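Zeltedgate Two-Arm Tabletop Station

Bench systems / Sorting and put-away

Product no. 209
Availability: July
Maker: Bornia
Sold and serviced by: Siregar

Overview

The Zeltedgate is a work table with two robot arms, sold as a complete station. It is meant for teams that want to find out how far a machine can get with small household and stockroom chores: clearing a table, sorting groceries, putting jars back on a shelf tray, packing a mixed box.

The short answer to the question most buyers ask first is that it can do some of these jobs, slowly, after setup. It will not empty a shopping bag in an ordinary kitchen. If you need a finished kitchen helper or a packing machine for a busy line, this is the wrong product and we would rather say so before you order.

What it handles well

Boxes and cans with straight sides, standing up, with a finger's width of space between them. Plastic tubs with firm lids. Handing an item from one arm to the other when it starts out on the far side of the table.

What it handles with practice

Cans lying on their sides, which can roll when a finger touches them. Small bottles, especially dropper bottles and anything else narrow with a rounded shoulder. Loose lids flat on the wood. Expect to record more demonstrations for these than for boxes.

What it does not handle yet

Clear plastic containers are hard for the cameras to find on a pale surface. Soft snack bags change shape every time they are picked up. Tight piles are a problem too – the arm has to move one item to reach another, and it often picks the wrong one to move. Opening jars, pouring, and anything with liquid or a blade are outside the supported uses.

Trial results

Jastarmont ran the station on a mixed-grocery task before release. The job was to pick up an item named by the operator and place it in a tray. Out of 4,000 attempts, 2,541 ended with the right item in the tray and no help from a person. Most of the rest were missed grasps on small bottles and items knocked over on the way in. Attempts that needed a nudge by hand were counted as failures.

Your numbers will depend on what you put on the table and how crowded it is. A person doing the same task is faster in every case we have looked at.

What is included

Two arms with mounts
Table and frame
Two gripper styles, multi-finger and parallel-jaw
Control software with one seat
Cable set and emergency stop

Computer, monitor and test items are not included.

Setup

Allow 3 hours with two people. The floor should be level and the station needs clear space on all sides. Mark off the reach of the arms with floor tape before powering on, and keep cables outside the line. The grippers can be swapped from one arm to the other, but the station has to be recalibrated afterward.

Care

Wipe the tabletop with a damp cloth. Check finger screws weekly under regular use. Replacement finger pads are stocked by Siregar and ship separately – order a spare set with the station if you plan to run it daily.

Warranty

One year on arms and control box. Finger pads and cables are wear parts and are not covered.

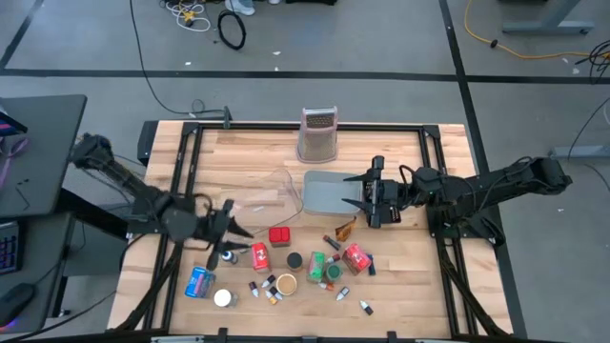 Two-arm table with mixed small items, including cans, boxes, dropper bottles and a box grater.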